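Progress report to the Llewellyn fund, Urnwood arranging shop
6/23/21

Thank you again for your patience with us this spring, and for the kind note that came with the second payment. I promised a fuller account than the one I sent in May, so please get yourselves a coffee.

The Deritz arms are now working with artificial stems at the table, tulips included, and we have logged 1,042 picks since the last report. Of those, 198 needed a person to step in, mostly where a long thin stem had slid under its neighbor. Masteck is sending softer finger pads, and we hope those will help.

What I most want to tell you about is the people. You asked whether anyone would lose hours, and no one has. We have 3 arrangers trained to run the table, and they take turns at it for 20 minutes at a stretch before going back to their own benches. They tell me their wrists are less sore in the evening (stripping and sorting stems all day is hard on the hands!), and that they like having more time for the designing. They also say the waiting is dull, and I think they're right, so we're trying out a shorter cycle.

Next on our list is getting a single stem up and into a narrow-necked vase without disturbing what is already standing in it, and I'll write again once we have figures to share. 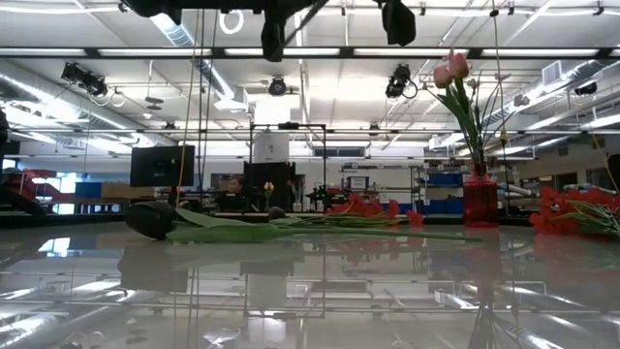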